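Bin Picking Project: Photos From Our Second Term

2020-03-01
By the Tindance Robotics Club
Category: Student Projects / Robotics

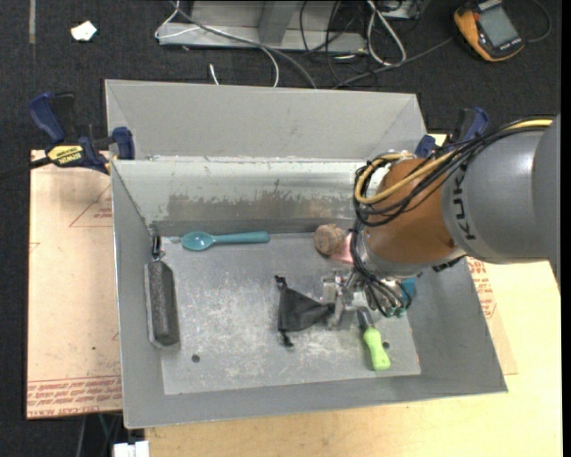

The gripper low in the bin, at the small black drawstring pouch.

Welcome to the gallery of the Tindance bin picking project. We are a student club and we meet for two evenings each week in the robot lab. In the first term we learned to move the arm safely with the hand controller. Now, in the second term, we try something more difficult: to take mixed objects out of a metal bin, one after another, without a person choosing the object. Our program for this has the name Rulolov. It is the third version, and the first two were deleted with no tears.

About the objects. The rule of the club is that every member brings things from home or from the workshop, and nobody is allowed to buy a special object that is easy for the gripper. This is why a teal spoon can lie in the same bin with a pouch and a tool with a lime-green handle. We wanted different shapes and different stiffness. Cloth is for us the hardest material, as its shape changes with each touch, and the model of the shape that we made before is then not useful.

About the bin. It is sheet metal with sloping sides, and we hold it at the rear corners with blue-and-black clamps. In the autumn we worked without clamps and we had to measure the position again very often. Please, if you use the cell after us, do not loosen them. The scuffed patch on the rear wall and the scratches on the bottom can stay as they are. We discussed painting the bin and decided to wait until May.

About the arm. It is a KUKA, and the cables of the gripper go along the outside of it. New members should learn the cable path before they write any motion. A large turn of the wrist can pull the cables, so in Rulolov we limit this turn by software, and we move at 30 percent of full speed during all tests.

How we count. One test has 60 attempts and is divided among 4 members. An attempt is good only when the object is put down in the tray outside the bin. If it falls on the way, we write it as a failure, also when the grasp looked nice. The test sheets are in the Volel folder, on the shared drive, with one page for each evening.

Next we will prepare for the student day at Mulligan Hall, where each team has a short time to show its work. Members who want to help with the poster can write their name on the list by the lab door. The text of the poster must be ready one week before the event.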